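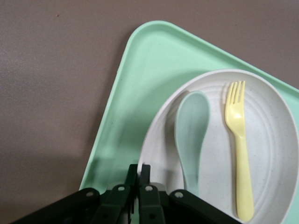
Según Vesela Nikolaidis, el ochenta por ciento del trabajo de un robot se hace antes de que se mueva nada, y quien venga a la jornada de puertas abiertas de Clandereo esperando ver brazos a toda velocidad se va a aburrir un poco. Lo soltó nada más empezar, con el café todavía en la mano, y yo pensé: pues a mí me has ganado.

Porque yo iba justo a eso. Llevo meses peleándome en casa con un planificador de trayectorias que me hace dar al brazo unas vueltas absurdas para coger un lápiz, y quería ver cómo lo resuelve gente que cobra por ello. Clandereo hace software de manipulación: percepción, planificación de agarres, control y un montón de herramientas internas que, para mí, fueron lo mejor de la visita. Están en el edificio Molmont, en la segunda planta, y si vais en transporte público os aviso de que la parada buena es la siguiente a la que dice su web (me comí una cuesta considerable).

Nos repartieron en grupos y nos fueron pasando por las salas. En la primera estaba la percepción, con la vajilla infantil de colores pastel como banco de pruebas. Me encantó la elección, porque parece un juguete y tiene bastante mala leche: una cuchara azul verdosa clarita y un tenedor amarillo pálido sobre un plato blanquecino moteado, y el plato dentro de una bandeja verde menta. La cuchara y la bandeja se parecen tanto de tono que un segmentador que se fíe demasiado del color las confunde a la primera. Además el plato tiene surcos concéntricos muy suaves en el fondo, y nos contaron que una versión antigua de su detector de bordes los tomaba por contornos de objetos y proponía agarrar... el aire, básicamente.

El modelo de ahora lo han afinado con 2.003 imágenes etiquetadas a mano, casi todas de cámara de muñeca. Pregunté por qué ese número tan raro y la respuesta fue que pararon cuando se acabó la carpeta. Me parece una metodología respetable.

Lo que más se me quedó de esa sala fue el asunto de las sombras. Con luz difusa son blandas, sin borde claro, y el modelo tiende a engordar la máscara del cubierto hacia el lado de la sombra. Un par de milímetros, nada, pero si luego calculas el centro del mango a partir de esa máscara los dedos ya bajan descentrados. Lo corrigen con un paso de refinado que compara la máscara con la profundidad, y donde la profundidad viene con agujeros (plástico con brillo, el clásico) tiran de una forma aprendida del objeto. Vesela enseñó las dos máscaras superpuestas en pantalla y se veía la diferencia sin tener que creérsela.

Segunda sala, planificación. Ahí mandaba Margit Sjögren, que habla rapidísimo y dibuja en la pizarra aún más rápido. El problema es fácil de contar: un tenedor tumbado en un plato con el borde alto. Si bajas recto sobre el mango, vale, pero el propio mecanismo de la pinza ocupa bastante a los lados, y las bielas se abren al separar los dedos. O sea, que el volumen de colisión cambia según la apertura. Esto yo lo tenía fatal en mi proyecto! Usaba una caja fija para toda la pinza, la más grande posible para curarme en salud, y por eso el planificador me descartaba agarres perfectamente buenos y se iba por Cuenca.

Ellos generan 500 candidatos de agarre por objeto, filtran por colisión con la geometría correspondiente a cada apertura y ordenan lo que queda. La parte bonita es que la orden de apertura entra en el plan: la pinza llega cerrada hasta pasar el borde y se abre lo justo encima del mango. Margit lo repitió varias veces, lo justo, lo justo, señalando el borde del plato en el simulador.

El simulador se llama Stoyanova y no conseguí que nadie me explicara el nombre. Carga la misma configuración que el robot de verdad, sin conversiones por el medio, y te deja congelar el plan en cualquier punto y ver qué restricción está apretando. Si un candidato se ha descartado, pinchas y te dice cuál de los enlaces chocaba y con qué. Yo ahora mismo tengo un print que pone "no path found" y gracias.

Luego tocó control, que es donde más me perdí. El lazo de la pinza corre a 500 Hz, eso lo apunté. Lo que entendí: cierran por posición hasta notar contacto y entonces pasan a fuerza, y el lío gordo está en decidir cuándo hay contacto con una pieza de plástico ligera que se desliza en cuanto la rozas con un dedo antes que con el otro. Usan la corriente del motor filtrada y un umbral que depende de la velocidad de cierre. Alguien del grupo preguntó si no sería más fácil poner sensores táctiles en las yemas y hubo un debate simpático que se alargó un buen rato. Resumen: sí, pero se rompen y hay que calibrarlos.

Vimos hacer la prueba en directo con los cubiertos y salió bien en dos intentos y mal en uno, en el que el tenedor se quedó apoyado en el borde del plato. Se agradece que no lo escondieran. Abrieron el registro de la ejecución delante de todos y ahí apareció lo que para mí justifica la visita entera, que es Trukex, su visor de registros. Te pone en una sola línea de tiempo las imágenes de la cámara, la máscara, el plan elegido, la corriente del motor y los estados de la máquina. Arrastras el cursor y todo se mueve a la vez. En nada encontraron que la estimación de pose se había congelado 3 fotogramas antes del cierre y el controlador había seguido tan tranquilo con el dato viejo. Pregunté si lo van a liberar y me dijeron que se lo están pensando para septiembre. Cruzo los dedos.

Cosas que mejoraría: los grupos eran grandes y en la sala de control los de atrás oíamos regular. Y faltó un poco de tiempo para preguntas al final, que es cuando uno se suelta. El picoteo, notable, con unas empanadillas que volaron.

De vuelta en casa lo primero que hice fue cambiar mi caja fija por tres geometrías según la apertura (cerrada, media, abierta). Es una chapuza comparado con lo suyo, pero el brazo ya va a por el lápiz casi recto. Lo siguiente es ponerle marca de tiempo a la pose y que el controlador se niegue a cerrar si es vieja. Si alguno fue también y apuntó cómo calculaban el umbral de contacto, que me lo deje en los comentarios, porque en mi libreta pone "umbral = k · v + ???" y no hay manera.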